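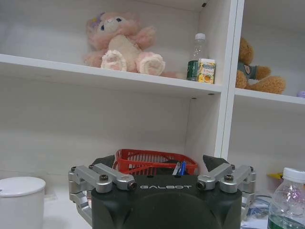 Right, back from the Rarkside count and my feet are killing me. Ward by-election, three candidates, one very cold sports hall.

Final score: 1,216 to 1,203. Thirteen votes in it!! They recounted twice and I ate a whole packet of custard creams waiting.

Turnout was dreadful though. 3,231 ballots in a ward that size, and we had a fortnight of sunshine to knock on doors in.

The bus cuts did it, I reckon. Every other doorstep on the Rikthorpe side brought up the number 9 (and the ones that didn't wanted to talk about bins).

Council's now got no overall control, so Wednesday's meeting should be lively. Budget vote's first up, starts at 7, public gallery's open.

I'll be there with a flask. Someone save me a seat near the radiator please.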